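Automated Parts Sorting Cell for Reused Computer Hardware
Student Project Report, Department of Mechanical Systems
Submitted by Haiyan Cheng
Work carried out at the Brondholm shared workshop

1. Purpose

The project set out to build a small robot cell that removes parts from discarded desktop computers and places them in a fixed holder for later testing. The Larkard reuse program, which supplied the machines, currently performs this work by hand. The cell was to be assembled with the tools available in a shared workshop, by one student, over a single term ending in March.

The scope was limited to two kinds of part: narrow circuit boards and drives held in plastic caddies. Power supplies, cooling parts and main boards were left out. Opening the case also remained a manual task throughout the project.

2. Construction of the Cell

The base is an aluminum extrusion with grooved faces. It was selected for its stiffness and for the ease with which fixtures can be moved along the grooves. A gray plastic panel, designed for the project, is fastened flat to the extrusion and carries open brackets into which the parts are placed. A narrow board is seated at its top and bottom ends in a matching pair of brackets, so that it stands upright beside the next part to be loaded.

The arm is fitted with a two-finger gripper. The fingers are black, with flat inner faces, and close on a part from its left and right sides. A small camera at the wrist looks along the fingers toward the panel. 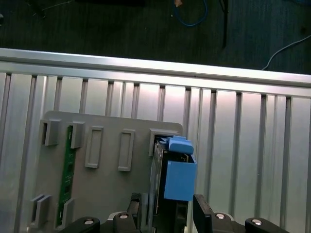 Category: Fixture and Insertion

The third version of the panel was used for all recorded trials. In the first version the brackets were cut to the nominal width of the parts, and any small error in wrist angle caused the part to catch on the rim. The second version had wider openings but allowed the boards to lean. The third version keeps the wider opening and adds a tighter seat at the bottom.

Insertion is performed in two stages. The arm first brings the part above the bracket and pauses while the wrist camera checks its position. It then lowers the part at reduced speed until the measured motor current rises above a set limit. The control program, Jorkach, was written for this project and stores the position reached in each attempt.

Training of the motion model used 1,000 recorded movements, of which 738 were kept after review. The remainder were discarded owing to operator error or missing camera data. Of the movements kept, 435 concerned drive caddies. These proved the more demanding part, as the caddy is wider than the board and its plastic rails leave limited space for the fingers.

Reflected light was a continuing difficulty. The bare aluminum behind the panel returns a bright band to the wrist camera, and its location changes as the arm moves. Lowering the camera exposure improved the view of the metal but darkened the slots in the gray panel. A fixed exposure between these two settings was adopted.

The tower stands to the right of the panel, with its rear side within reach of the camera's view. This arrangement keeps the travel between case and fixture short. It also requires the arm to keep clear of the metal flanges at the back of the case, and a keep-out zone was entered in Jorkach for that purpose.
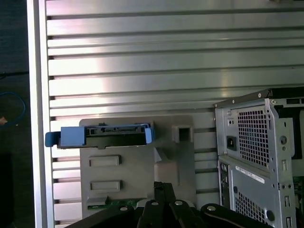
3. Remaining Work

The holder should be given a matte backing to reduce reflections. The Xiong method of wrist calibration, described in the course notes, was applied only at the start of the term and should be repeated whenever the gripper plate is removed. Cables near the base should be routed through a closed channel before the cell is left to run for longer periods.

The panel drawings and the Jorkach source files have been deposited with the Brondholm workshop and may be used by later student groups.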